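4. Checking scenes before you run the rim-grasp comparison

This section covers the simulated half of the rim-grasp study. It assumes you have installed Semura, loaded the bowl and basket assets, and finished the camera setup in section 3. If the study server at Jirnport is down, you can do steps 1 through 6 on a local machine and upload the results later.

The study asks whether a policy trained only on rendered wrist views picks the same grasp point on a bowl rim as one trained on wrist and room views together. Both policies use the same 3000 episodes. The only thing that changes is the camera input, so the scene files must be identical for both runs.

4.1 Wrist view

1. Open the scene browser and pick an episode from the July set.

2. Switch the viewer to the wrist camera. Step forward until one finger is over the inside of the bowl and the other is outside the rim.

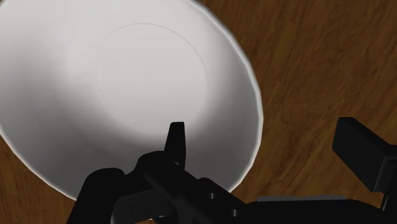 Render: Viktória Oláh, Dutus study group

3. Look at the rim. The bowl mesh is built from short flat segments, and at close range they show as small facets. Leave them as they are. Smoothing the mesh changes the contact normals, and your numbers will no longer match the baseline.

4. Check that the base circle of the bowl can be made out against the wall. The policy uses it as a depth cue. If the inside of the bowl renders as one flat white area, set the light preset back to "room default" and reload.

5. Save the wrist frame with the Mark key. The episode number is added to the file for you.

Note: The wrist view contains a lot of gripper. Do not mask it out. Steinar Skov tested a masked version early on, and the policy drifted toward the table side of the rim. The masked runs are kept in the archive folder but are not part of the comparison.

4.2 Room view

6. Switch to the room camera without moving the time slider. Wait for the textures to finish loading before you judge anything.

7. Confirm that the arm, the gripper and the target object are all in view. Part of the arm may run past the top of the picture. That is fine as long as the wrist can be seen.
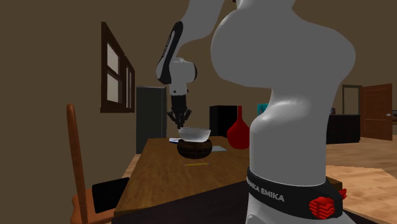 8. Compare the object list in the side panel with the episode card. Small items on the table, such as the pencil and the paper, are distractors and must stay where the card puts them. If you nudge one by accident, use Reload Scene. Undo restores the position but not the rotation.

9. Check the material entry for the bowl. It should read the same in both views. Glass and plain white render very differently under the same light, and a mismatch here was the cause of the bad run Esben Vestergaard reported.

10. Lock the scene. A locked scene has a gray bar beside its name.

CAUTION: Do not edit a locked scene through the text file. The viewer will open it, but the checksum will fail partway through the batch and you will lose the episodes already scored.

4.3 Running the comparison

11. Select the locked scenes and choose Compare Inputs.

12. Set the seed to 15 for both policies. Leave the grasp tolerance at the default.

13. Start the wrist-only run first. When it ends, start the two-camera run from the same window so that it picks up the same scene order.

14. Export both tables. Keep failed grasps in the export. The Þrastardóttir score is computed over all attempts, and dropping the failures makes the wrist-only policy look better than it is.

Note: In our own runs the two policies chose almost the same point on the rim when the bowl stood on the bare table. They moved apart when the bowl was in the basket. The wrist-only policy tended to close on the basket edge. We do not yet know how much of this comes from the weave texture, and a plain-textured basket is being prepared to test it.

If your results differ from ours on bare-table scenes, check steps 3 and 9 before anything else. Send both tables and the lock file to Nelly Paucar, who maintains the baseline. Scoring for the physical arm is handled separately in section 5.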